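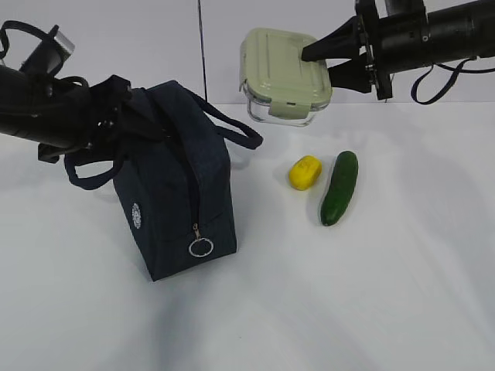 What goes into a lunch bag first, the box or the bits? The box, flat on the bottom, and everything else gets fitted round it.

I've had this question so many times since my packed lunch moan last month that I'm doing it as a proper thread. Get a cup of tea, it goes on a bit.

So, the bag. I use a soft one with a tall, boxy shape, navy, denim sort of feel, zip with a ring pull on the end. The ring pull sounds like a silly thing to care about until you've tried to open a tiny zip with gloves on at a bus stop in Fillgate.

I had a hard plastic lunchbox before that, the kind with a clip handle. Lasted years. But it was the same size empty as full, and on the way home I was basically carrying a box of air on a packed bus. The soft one squashes down and goes in my rucksack.

Container next. Glass, rectangular, green lid. I know, I know, glass is heavy. I weighed my old plastic one out of curiosity and was going to do a whole comparison and then lost interest halfway through, so all I can tell you is that the glass is heavier and I've stopped noticing.

What I do notice is that it doesn't go orange. Every plastic tub I've ever owned has had one bolognese too many and stayed that colour for life.

The one rule with glass is let the food cool before the lid goes on. I leave mine on the side with the lid resting half over while I wash up, then into the fridge. Otherwise you get a puddle on the underside of the lid and it drips straight on your rice when you open it.

My actual lunch most days is something with rice or couscous, and whatever veg needs using. 400 g is my limit for a work lunch. Any more and I'm useless by three o'clock.

And then the cucumber! People laughed at me for this last time. I take it whole. I do not slice it at home.

Sliced cucumber in a tub is wet by eleven and sad by one. A whole one sits there quite happily in its skin all morning. I keep a little knife in my desk drawer and cut it up at lunch. If you can't have a knife at work, the small snack ones are fine, just bite the end off like a carrot.

(Yes, I did once eat a full-size cucumber like a carrot in a meeting. Camera off. I stand by it.)

Someone asked if a full-size one fits in the bag. Depends on the bag and depends on the cucumber. Mine goes in upright in the corner, next to the box. If it's a monster I cut it in half the night before and put the cut end in a bit of beeswax wrap. Cling film if I've run out.

Order of packing, for the person who wanted it step by step:
Ice pack down the side if it's warm out.
Glass box flat on the bottom.
Cucumber standing up in the corner.
Fruit on top.
Fork and napkin last, so they're the first thing out.

I used to put the fork in first and then have to empty everything on to my desk to find it. Every single day. For months. I don't know why it took me so long to work that out.

Fruit on top because it bruises. Apples are all right anywhere, to be fair, they can look after themselves. Bananas I've given up on completely. I've tried the banana case, I've tried wrapping it in a tea towel, I've tried carrying it separately like a baby. It still goes brown before the 34 has got to the ring road.

Small plums are my favourite at the moment. August ones off the market, when they're nearly too soft. Those go in a mug, and the mug goes in the bag. Works a treat if you've got the height for it.

Pack on the table and leave the chair out of it. I say this as somebody who balanced a full lunch bag on a kitchen chair, turned round to find the fork, and picked couscous out of the skirting board for the rest of the week.

I clear a patch of table the night before and get it all out where I can see it. If it's lying there in front of me I know straight away if something's missing. When I pack straight from the fridge I always forget something, and it's always the fork.

Right, handles. When you lift a soft bag with glass in it, take both handles together. If you grab one, the whole thing tips and your box ends up on its side. If there's dressing in it you'll know about it by the time you get to work.

Dressing goes in its own jar, by the way. I save the tiny jam ones you get in hotels. I've got 10 of them in a drawer and I'm always happy to be given more.

Cleaning: I wipe the inside of mine with a cloth and a drop of washing-up liquid when I get in, then leave it unzipped on the draining board overnight. It's the zipping it up damp that makes them smell. If it already smells, bicarb in a saucer, shut it inside, leave it till morning. Did that with my old one after a tuna incident and it came back from the dead.

Lids want taking apart now and then as well, if yours has a seal that comes out. Use something blunt, the handle of a teaspoon is good. I won't describe what I found the first time. Mine soak in the sink while I'm watching telly.

Where from – a few of you asked. I had a Husex bag for ages and the zip went, so I can't really recommend that one. My sister-in-law swears by the Betness ones but I've never had one in my hands. For boxes I just go to Mercado, the big one behind the station, and buy whatever glass ones are reduced. I take the box with me inside the bag I've got, to check the new one fits. People do look.

Money, because somebody always asks. I kept a note of what I'd have spent on meal deals and coffees out, from January up to now, and took off what the food cost me. I'm 626 pounds up. I had to do the sum twice. It's mostly the coffees, I think.

I still buy lunch if I fancy it, mind you. There's a jacket potato van that comes to our car park and I'm not made of stone.

Next one will be soups and flasks, once I've found a flask that doesn't leak down my coat. If you've got one you love, tell me which – and please say how wide the neck is, I want to be able to get a sponge in it.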